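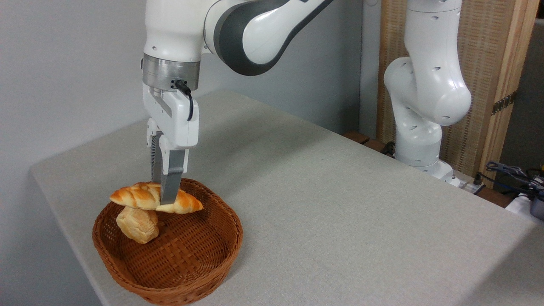

Looking after an older phone at home

Many people change their phone only because the battery has become weak or the cable does not stay in any more. Before you spend money on a new one, try the following at your kitchen table. I have kept my own Fomen phone going for 5 years with these small jobs.

The charging port

Pocket dust goes into the port and becomes hard with time, so the plug cannot go all the way in. Switch the phone off. Take a wooden toothpick, make the end a little thinner with a knife, and pull the dust out slowly along the back wall of the port. Do not use a needle or a paper clip. Do not blow with your mouth either, it brings moisture inside.

The speaker holes

A dry, soft toothbrush is enough. Hold the phone with the holes facing down and brush in one direction. If the sound is still weak, press a piece of masking tape on the holes and lift it off. Repeat with fresh tape until it comes away clean.

The battery

Keep the charge between the middle and nearly full when you can. Take the phone out of its thick case at night if it becomes warm on the charger. In June I also move mine away from the kitchen window, where the sun comes in all afternoon. If the back cover is lifting or the screen is pushed up, stop charging it and take it to a repair shop. Do not press it flat again.

Full storage

A phone with almost no free space becomes slow. I found 3658 photos on mine, and very many of them were screenshots of shopping lists and bus times. Sort by size first and begin with the videos. Messaging apps keep their own copies, so look in their settings also.

The screen

Use a microfibre cloth, slightly damp with plain water, then a dry one. Window cleaner is too strong for the coating. I bought a pack of 3 cloths from Rurnier and wash them without fabric softener - the softener leaves smears on the glass.

A stand for the kitchen

If you follow recipes on your phone, keep it off the worktop. An offcut of wood with a groove across it works well. Make the groove slightly wider than the phone with its case on, and lean it back a little. Sand the edges and rub in some oil, then leave it to dry overnight before use.

Updated March 16, 2023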